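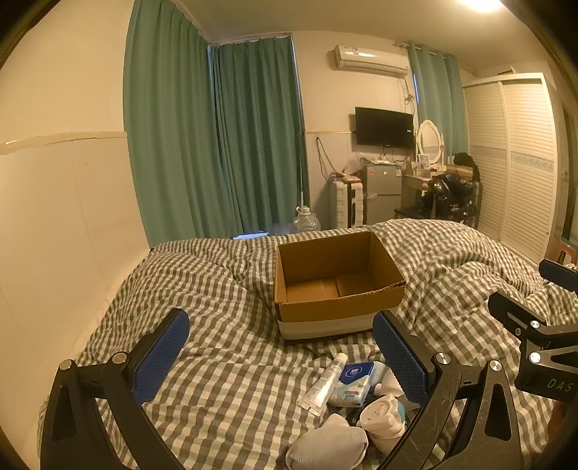

Week 9 - Packing small things: what the advice gets wrong

Most packing advice is written by people who sell boxes. Read it with that in mind. The Kiani household guide, which several of you cited in your first papers, tells the reader to sort small items by category, wrap each one, label every layer and only then close the lid. Try that with the contents of a bathroom shelf and see how long your patience holds. People pack small things on whatever flat surface is nearest, and very often that is the bed. A checked blanket with an open, empty cardboard box on top of it and a squeeze tube lying in front is a fair picture of how the job starts in most homes. Note the blanket, too. It is rumpled, it rises on both sides of the box, and small items on cloth like that tend to roll into the dips. The guides all assume a table.

Claims to be suspicious of

1. "A box should always be filled to the top." Repeated everywhere, and the reason given is that a half-full box crushes. True of a box at the bottom of a stack. For one box of toiletries going across town on a car seat, I have yet to see the evidence.

2. "Never reuse a box." Convenient for the seller. A slightly torn rim tells you little about the bottom, and the bottom is what fails. Press the seam from inside with your palm before you put anything in. If it gives, tape it or find another box.

3. "Tubes travel upright." Maybe. Shoaib Bhutto's handout from last term says so flatly and gives no source. A tight cap matters more, in my view, and a plastic bag settles the question either way.

4. "Sorting first saves time." The Ronura survey is the usual citation. It asked 500 people how long they thought packing took them. It did not time any of them - so what it measured is opinion, and the summary everybody quotes leaves that out.

On beds as work surfaces

Samina Satti argued in seminar that the bed is the better choice because it is a comfortable height and nothing breaks if dropped. I accept the second half. The height depends on the bed, and mine is no good for my back. She is right that a deadline comes built in: you have to clear it before you can sleep.

Reading for next week

Herath, chapter 2, on kitchen boxes. Skip the section on padding unless you enjoy product lists.
Jafarzadeh's short reply to Herath, all of it.

Bring one packing rule you were taught at home and be ready to say who told you and whether you ever tested it.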